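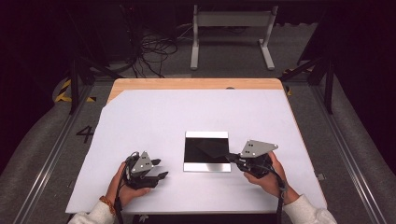 An operator works with a pair of hand-held grippers at a table in the Trendberg training hall.

Trendberg has assembled and repacked small household goods under contract for most of its history, and until last July the work was arranged much as it had been when the company opened. Assemblers stood along two lines, supervisors moved between them, and the day was measured in finished cartons. The company now runs a third area, known in the building as the training hall, where the product is a recording of the work itself.

Employees assigned to the hall carry out short handling tasks with grippers held in both hands. The movements are recorded and used to prepare the robotic arms that Trendberg intends to place on its repacking line. A task may be as simple as turning a tray, squaring it against a sheet and letting go. Each one is repeated many times, with small changes in position, until the supervisor closes the set.

"We had assumed that our fastest people would be the best at this," said Pendo Magesa, who manages the hall. "Speed was of little use to us. The recordings that helped most came from employees who moved evenly and did not correct themselves halfway through."

The change has had consequences for pay. On the assembly lines, a bonus was tied to the number of cartons completed in a shift. No such figure could be applied in the hall, where a careful operator may finish fewer sets than a hurried one and still produce more usable material. After several weeks of discussion, management and employee representatives agreed on a fixed hourly supplement, with no piece rate. A full set consists of 100 repetitions, and an operator may stop at any point in it without loss of pay.

Nabil Fakhoury spent eleven years on the repacking line before he transferred. He described the first month as uncomfortable. The grippers have two fingers where he was used to five, and he found that he could no longer feel whether an item was seated properly.

"You have to look at everything," he said. "On the line my hands knew the job and I could talk to the person next to me. In the hall I was tired by noon, and it was my eyes that were tired."

His remarks were echoed by others and led to a change in scheduling. Operators now spend no more than half of a shift in the hall and return to ordinary line work for the remainder. Ms. Magesa regards this arrangement as permanent. It also keeps the operators familiar with current products, and they are often the first to report that a recorded task no longer matches the way an item is packed.

The question of employment is less settled. Trendberg has stated in writing that no position will be removed on account of the new equipment before the end of the present labor agreement. Rawan Issa, who represents line employees in talks with the company, considers the commitment useful but limited. Her members wish to know what will follow it, and whether those who provided the recordings will have first claim on the technician posts that the robotic arms are expected to create. Talks on this point resume on 11th January.

The company's operations director, Asger Hviid, said that he expected an agreement on priority hiring, though he declined to discuss numbers. He noted that 130 employees had asked to be trained in the hall - more than the present schedule can accommodate - and that the waiting list would be handled by length of service.

Mr. Fakhoury has put his name down for the technician course as well. In the meantime he continues to divide his shifts, with mornings in the hall and afternoons on the line, where he has asked to keep his old place near the loading door.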